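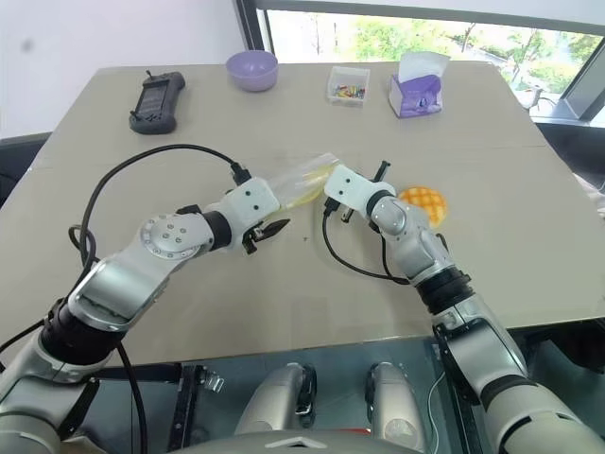 Figure 4. Le sachet transparent tendu entre les deux préhenseurs, au-dessus de la table.

4.2 Ouverture et remplissage d'un sachet souple

Nous en venons maintenant à la tâche qui nous a, il faut bien le dire, le plus occupés et sans doute le plus attachés à ce projet : saisir un sachet à fermeture zippée, en écarter les bords, puis y introduire un petit pain. Un sachet de ce genre n'a pas de forme propre. Il se froisse, se colle à lui-même, renvoie la lumière de la fenêtre dans les caméras, et deux essais lancés avec les mêmes consignes présentent rarement les mêmes plis. La politique Nistby a été entraînée sur 332 démonstrations téléopérées, toutes issues du corpus Clasetti, sans que l'on ait cherché à écarter les gestes hésitants des opérateurs -- nous pensons même que ces hésitations ont été précieuses pour apprendre les reprises.

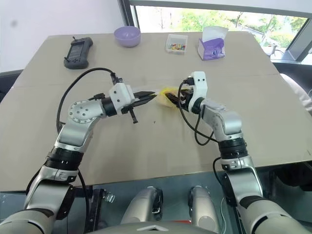 Les deux bras sont commandés conjointement, à partir de la vue de tête et des deux vues de poignet. Nous avons laissé sur la table plusieurs objets étrangers à la tâche, dont un bol, une boîte de mouchoirs et une petite boîte transparente remplie de pièces colorées, en souhaitant que la politique apprenne à travailler dans un décor un peu encombré, comme le sont nos cuisines et nos bureaux. La méthode de comparaison, Flurklow, reçoit exactement les mêmes observations, mais prédit les trajectoires de chaque bras séparément.

L'étape la plus délicate reste l'ouverture. Un premier préhenseur doit pincer le bord du sachet près de la fermeture, pendant que le second vient chercher le bord opposé, avec une marge d'erreur très faible.
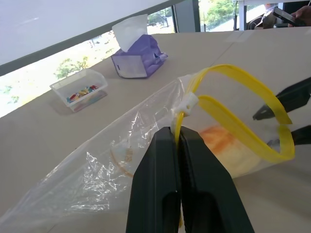 Figure 5. Vue de poignet : un préhenseur pince le bord du sachet près du curseur blanc, tandis que les doigts du second se présentent à l'ouverture.

Sur 80 essais, Nistby parvient à ouvrir le sachet 70 fois et mène la tâche à son terme 66 fois. Les quatre échecs survenus après l'ouverture se ressemblent beaucoup : le pain accroche la bande de fermeture, le film se replie sous lui et la politique continue de pousser alors qu'il faudrait relâcher un peu. Flurklow, de son côté, perd le plus souvent la synchronisation des deux bras dès que le film se tend, et nous revenons sur ce point dans la section 5.

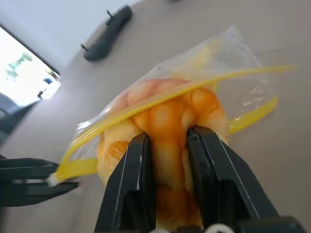

Figure 6. Petit pain serré entre les doigts du préhenseur droit et en partie engagé dans le sachet, dont le préhenseur gauche retient un coin.

Pendant l'insertion, le maintien du coin par le bras gauche mérite qu'on s'y arrête. Nous ne l'avions pas prescrit dans les consignes de démonstration, et il s'est pourtant imposé chez la plupart des opérateurs. En supprimant ces séquences du corpus, nous avons obtenu une politique nettement plus brusque, qui entraînait le sachet avec le pain. Les essais détaillés figurent en annexe B, avec les réglages du module Esteban chargé de limiter la force de serrage.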